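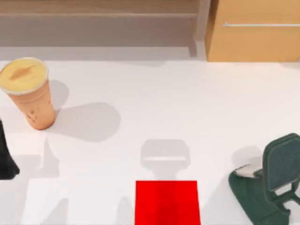

有位读者在本书试用稿的页边写道，仿真里练得再好，到了真机上还不是要从头来过，那为什么要花整整一章去讲它？我当年学这门课的时候也问过差不多的话，而且问得比这位读者还要不客气一些，所以这一章我想慢慢地讲，从这句疑问讲起。

第七章　在仿真中学习双臂操作

7.1　从一张桌面说起

先说说本章要反复用到的任务。我们给它起名叫 Zillora，一个很小的桌面环境：白色的台面，一只带盖的纸杯样式的杯子，一块红色的方块，左右各一只夹爪，一黑一绿，后面是木色的柜架。全部由渲染得来，没有一样东西是摸得着的。初学的同学往往嫌它太素净，觉得研究双臂协作总该有满桌子的零件才像样子。请先别急！桌面越简单，策略出错的时候我们就越容易看出它错在哪里，等到后面几节往桌上添东西，大家自然会怀念起现在的清静来。

任务本身一句话就能说完：一只手臂拿起方块，交给另一只手臂，由后者放到杯子旁边指定的位置，途中不得碰倒杯子。说起来容易，可是细细拆开，里面有抓取，有交接，有避障，还有两只手臂谁先动、谁等谁的问题（这最后一项最磨人，7.4节会专门谈）。

7.2　示范数据从哪里来

本章采用的方法属于模仿学习。操作者在仿真里遥控两只手臂完成任务，系统把每一步的俯视图像、关节角度和夹爪开合一并记录下来，然后训练一个网络，让它看到相似的画面时做出相似的动作。我们为 Zillora 一共收集了1,788条示范，由同一套遥操作界面 Pillbridge 录制。录制时有一条规矩，我很愿意在这里多啰嗦几句：操作者失手之后又救回来的片段，一律保留。许多人整理数据时喜欢把这些片段删得干干净净，觉得难看。可是策略在运行中难免会偏离示范的轨迹，假如它从来没有见过“方块夹歪了怎么办”，那么一旦夹歪，它就只好愣在那里，或者更糟，若无其事地继续往前走。

每条示范开始之前，方块和杯子的位置都重新随机摆放，光源的方向也会变。光源这一项初看无关紧要，但是俯视图像里影子占的面积常常比物体本身还大，手臂悬在台面上方的时候尤其如此。我们早期的一个策略就吃过这个亏。那时光源固定，网络学会了拿影子的位置来判断夹爪的高度，分数相当漂亮，光源一换便立刻抓空。影子当然是有用的线索，人也靠它判断远近，麻烦在于训练时若只有一种光，网络便无从知道这条线索什么时候靠得住。

7.3　一个初步的结果，以及怎样读它

现在可以回到页边那句疑问了。我们用两种办法训练了策略：一种只用固定光照的数据，记作 Prata；另一种用随机光照的数据，记作 Girkura。网络结构、示范条数和训练步数完全相同。在光照未曾见过的测试场景中各试29次，Prata 成功7次，Girkura 成功18次。

读到这样的数字，请同学们先忍一忍，不要马上替 Girkura 鼓掌。29次并不多，换一批初始位置，结果多半还会有些出入；况且这些测试仍然是在仿真里做的，摩擦、形变、相机噪声都经过了简化。它能告诉我们的是，在别的条件都不变的时候，光照的变化对策略影响很大。这种“别的条件都不变”，在真机实验室里要做到非常辛苦，窗外飘过一片云就够人头疼一阵子了。

至于要不要从头来过，我的回答是：有些要，有些不要。接触力的控制多半得在真机上重新调，而对光照的适应、交接时的先后次序，常常可以带过去一部分。究竟能带多少，要一项一项地测，测法放在7.5节。

在往下读之前，建议大家把配套的环境装好，自己遥控两只手臂做上几遍交接。头几遍多半会手忙脚乱，请把当时的失误记在本子上，下一节讨论动作分块时我们会用到它。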